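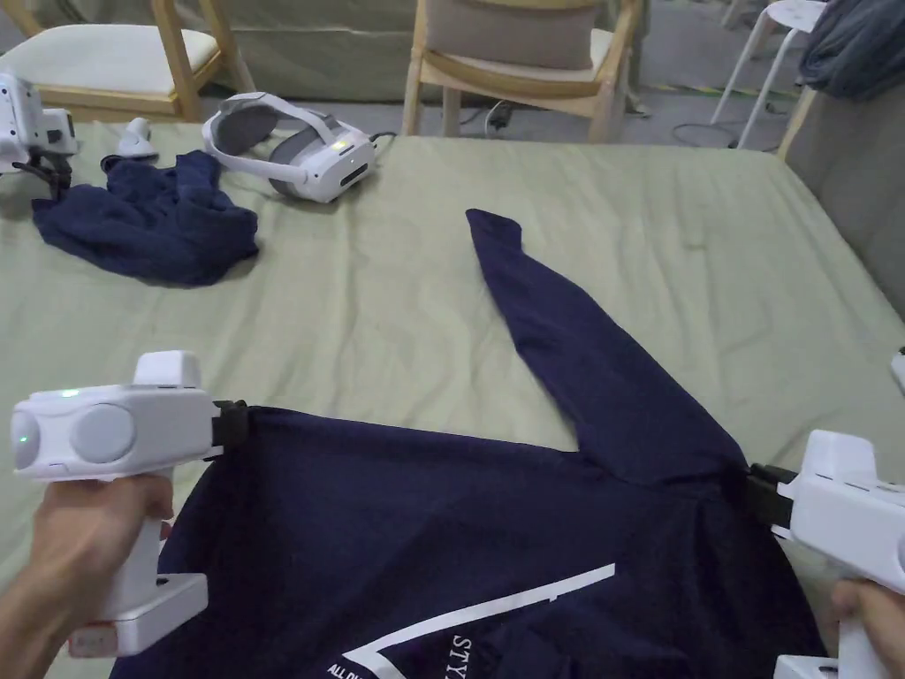

Right, I have finally sorted out the folding situation in this house and I'm going to bore you all with it, because I bored my own family with it first and they've stopped listening. Thread!

Background: we moved to Plodurby last November and the clean washing has lived on the landing ever since. In a heap. You'd go out in the morning and dig for a top like you were looking for truffles.

The thing that tipped me over was an airing cupboard shelf giving way under the weight of about nine years of long-sleeved tops. Down it all came, on top of the hoover, and I stood there with one pillowcase in my hand thinking, no, enough.

So first decision: all folding happens on the bed. I tried the kitchen table (crumbs), the ironing board (too narrow, everything slides off the pointy end) and the sofa (you sit down and that's the evening gone). Bed wins. It's big and it's flat, and you have to clear it before you can go to sleep, which is the best deadline I've ever had.

Second decision: plain sheet. Ours is a pale sage green and dark clothes show up on it beautifully. I used to have a busy stripy duvet cover and I swear I lost socks on it in broad daylight.

Now. Long sleeves. T-shirts I can do half asleep, but long-sleeved tops have been my enemy since I left home. The arms! They just flop about. You get one tucked in and the other makes a break for it.

How I do a long-sleeved top these days, after far too many goes at it:

Lay it out on the sheet, get hold of it down by the hem, one side each, and give it a proper pull across. Don't be shy. Most of the creases I used to blame on the dryer were just me folding it up before it was flat.

Then sort the sleeves out. I run my hand down each one from shoulder to cuff so it isn't twisted. A twisted sleeve makes a lump in the middle of the finished thing and the whole pile leans.

Fold one side in to the middle, then bring the sleeve back down on itself so it lies along the body. Same on the other side. You should have a long thin rectangle. If you've got a trapezium, welcome, so did I for a month.

Then hem up to just short of the neck, and in half again. Or thirds if your drawers are shallow like mine. Stand it up on its edge. If it stays up you've cracked it, if it slumps it needs one more fold.

Tops with printing on, I've got opinions! If there's a big white design across the front, fold it so the design is inside. I had one where the letters had started to crack right along the fold line and I was gutted. Rolling is kinder to a thick print, if you can bear the look of a drawer full of sausages.

Also, inside out in the wash for anything navy or black with white lettering. My mum told me this for years and I nodded and ignored it. Sorry Mum.

A word on navy in general. I own so much of it. I thought I had a wardrobe of different clothes and what I've got is one top, many times over. Laid out on the bed it was like looking into the sea at night.

Someone at work asked if I'd bought one of those plastic folding boards. I did, from a shop called Fenis, and it was fine for T-shirts but the long sleeves hung off both sides and I spent longer tucking than folding. It's now under a plant pot.

What I did buy that I'd buy again: drawer dividers from Gbeho. Just plain ones. They stop the row keeling over when you take one out of the middle, and that was the bit that always undid me by the following week.

Top drawer is everyday long sleeves, the next one down is T-shirts, then jumpers. Bottom drawer is what I call "painting clothes" though nobody in this house has painted anything since the hallway.

And hang the floaty stuff. I wasted a good half hour trying to fold a blouse into a square and it looked like a used hankie. Some clothes just want a hanger.

I did have a clear-out as I went. My rule was, if I picked it up and sighed, it went in the bag. Two bin bags to the charity shop in Peldale, and a smaller one of stuff too far gone, which is now dusters. An old jersey top makes a brilliant duster by the way, cut the cuffs off first.

Things I kept that I shouldn't have: a fleece with a broken zip, a top that's been too short in the arms since I bought it, and something with a festival name on it from a festival I left early.

How long does it take? For a normal week's wash I timed myself at 44 minutes with the radio on, and a lot of that was pairing socks. Socks deserve their own thread and I'm not emotionally ready.

If you only do one bit of this, do the big stretch at the start. Get the fabric pulled out flat on the bed before you make a single fold. I can't tell you the difference it's made, my drawers shut now. They SHUT.

Few replies to questions, as I can't keep up with them all:

Yes, it works for kids' tops, but you'll want one fold fewer, they're so titchy they end up as little cubes otherwise.

No, I don't iron. I own an iron. It came with us in the move and I could tell you which box it's in.

Hoodies: same method, fold the hood down flat over the back first. A thick one will never stand up by itself, so I put hoodies at the end of the row and lean them against the side of the drawer.

Polo necks, fold the neck down before anything else and then treat it as an ordinary top. I've only got the one and it itches.

For whoever asked about fitted sheets, I roll mine into a ball and put it at the back of the cupboard. The new shelf can cope with that much. If anyone's got a method that works for a person with normal-length arms, please, my replies are open.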